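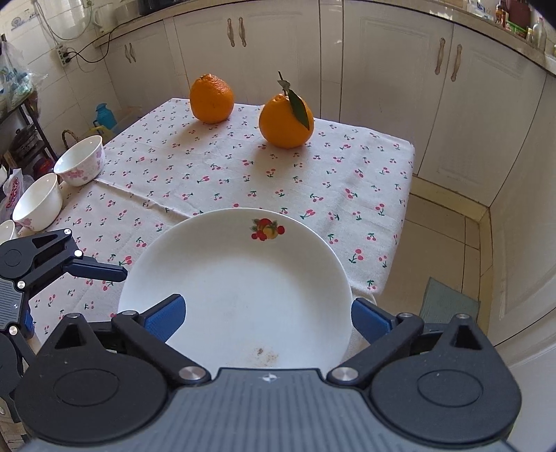

Last changed: 16 December 2022

Stained plates with fruit decals – save or toss?

warneo_kitchen
OK plate people, I need you! I've been putting together a cherry table for the breakfast corner and I'm so happy with it. Cream cloth with little cherry pairs all over, and then I found a white plate with cherries and some yellow fruit up by the rim. It goes with the cloth like they were sold together. Only trouble is a faint brownish stain near the edge opposite the decal. Dish soap did nothing. What do I try next without hurting the cherries?

Orest Antoniuk
Baking soda and a few drops of water, mixed to a paste. Rub with a fingertip, leave it alone for a while, rinse. I've brought back a whole stack of tea-stained saucers that way and I still get a kick out of it every time.

imine77
Careful with pastes if the decal is on top of the glaze. Run a fingernail over it. If you can feel an edge, keep anything gritty well away from it.

Orest Antoniuk
Baking soda is hardly sandpaper. But sure, the stain is on the other side from the fruit, so just stay on that side.

imine77
I lost the gold line off a Skakska cup to "hardly sandpaper" so I'll keep saying it.

hrytsenko_fan
Is the stain on the glaze or under it? If tea or gravy got in through fine cracks, rubbing won't reach it. Long soak in peroxide, the drugstore kind. Mine took from Monday to Thursday and came out so clean I called my sister.

warneo_kitchen
I can feel a tiny edge on the cherries, so thank you imine77! Can't see any cracks, but my eyes aren't great. Will start with the paste, far side only.

Sinan Tekin
Can I be the grump? I'd leave it. Toast goes on top and the stain is gone. What I'd fix is the bowls. Pink flowers and cherries are fighting each other.

warneo_kitchen
No!! The flower bowls stay. They're white with pink, the cherries are pinky red, it all hangs together. I even like the oranges on there, especially the one with the leaf still on – it picks up the green in the stems.

Sinan Tekin
The oranges I'll give you. Plain white bowls though. Think about it.

Orest Antoniuk
Team flowers here. A table where everything matches looks like a store window.

hrytsenko_fan
Team flowers too. And iron that cloth, I can see the creases from here :) Inside out, medium heat, while it's still a bit damp from the wash.

warneo_kitchen
Ha, guilty. It lives folded in a drawer from April on and it shows. Ironing tonight, paste tomorrow.

imine77
Put a folded towel in the sink before you rinse. More plates die in my sink than anywhere else.

warneo_kitchen
Paste is done, two rounds. It's lighter, I think? My husband says it's the same. Going to try the peroxide soak next, with the decal end propped up out of it.

Sinan Tekin
Or toast.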